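Azlan Simanjuntak has folded other people's clothes for long enough to have opinions about piles. At Tondasum, the laundry service in Patier, 200 bags come in on a busy day, and every one of them ends up as a heap on a table before it is anything else.

"You don't start with the top piece," Simanjuntak says. "You start with whatever you can get a whole edge of. If you pull a sleeve, the rest comes with it."

Thin garments go last, in his view, and anything heavy should be laid flat first - shirts can wait. He likes a plain table with nothing else on it but the clothes. A basket belongs on the wall, he says, where it doesn't take up folding space.

"People buy a folding board and then they have no room to fold," he says. "Get the table clear. Dark table, if you can. White socks disappear on a white one."

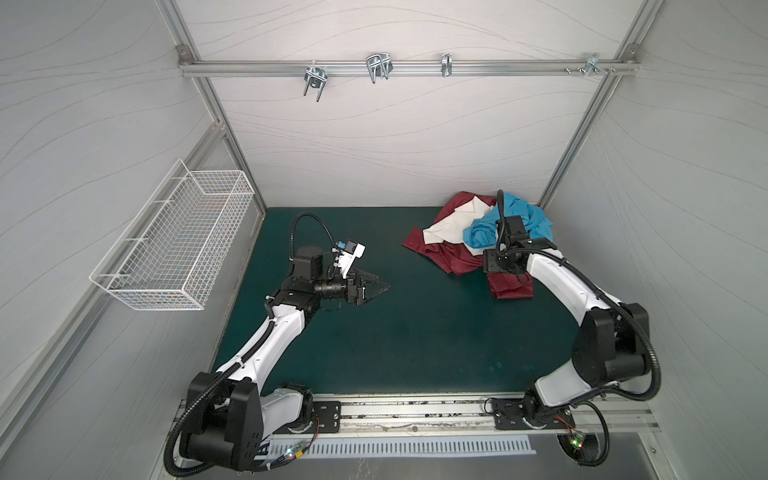 Sekar Kwok disagrees about the order and would sort by color before folding anything, reds in one stack and whites in another. Simanjuntak has heard this before.

"Fine for one bag," he says. "Try it in February with 200."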